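Inicio | Quiénes somos | Ciclos | Archivo | Boletín | Contacto

Quiénes somos

Prekden empezó con una cinta de vídeo prestada y una discusión que duró hasta las tres de la madrugada: ¿cuenta como película de terror una en la que solo hay una casa, un pasillo y un teléfono que suena? Nosotros decíamos que sí (y lo seguimos diciendo). De aquella discusión salió un fanzine grapado, del fanzine salió un cineclub y del cineclub salió esta casa, donde hoy programamos, restauramos y comentamos cine de género de todas las épocas y todos los presupuestos, con especial cariño por los presupuestos ridículos.

Nos gusta el giallo con gabardina, el fantástico de serie B, los monstruos de goma, las secuelas que nadie pidió y esas rarezas de los setenta que se estrenaron una semana en un solo cine. ¡Y nos encanta enseñarlas en compañía! Una película de miedo vista a solas está muy bien, pero con la sala llena se oye a la gente contener la respiración, y eso engancha.

Qué hacemos

La Sala Bindell es nuestra pantalla de siempre, con 200 butacas y un telón rojo que todavía se abre a mano. Programamos de jueves a domingo, siempre en versión original con subtítulos en castellano, y después de cada pase hay coloquio en el vestíbulo. A veces el coloquio dura más que la película.

En octubre llega Noches Moradi, nuestro maratón anual, que reúne 30 títulos entre largos y cortos. La última edición la cerramos con un programa doble de casas encantadas y el público se quedó a cantar la sintonía - tenemos grabaciones, pero no las vamos a colgar.

El Archivo Harer guarda casi 700 películas en distintos formatos, además de carteles, pressbooks y guiones anotados. Se puede consultar con cita previa, y estamos encantados de recibir a estudiantes, investigadores o simples curiosos que buscan aquella película que vieron de pequeños y de la que solo recuerdan una escalera.

El equipo

La directora de programación es Joanne Furnival, que llegó a Prekden para presentar un ciclo de vampiros y ya no se marchó. Con ella trabajamos en proyección, subtitulado, catálogo y taquilla un grupo de gente que discute muchísimo sobre finales abiertos. Los textos del boletín los escribimos entre todos y los firmamos con iniciales, como en los tiempos del fanzine.
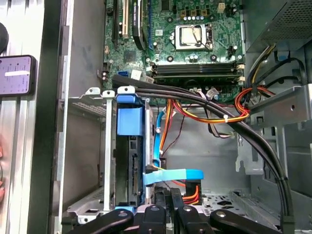 Placa base con dos módulos de memoria y zócalo de CPU.

¿Quieres venir?

Las entradas se compran en taquilla o en la web, y el abono de temporada incluye el boletín impreso. Si tienes una copia rara, un cartel enrollado en el trastero o una teoría sobre el asesino de los guantes amarillos, escríbenos. Contestamos a todo el mundo, aunque en octubre tardamos un poco más.

Contacto | Aviso legal | © Prekden. Todos los derechos reservados | Volver arriba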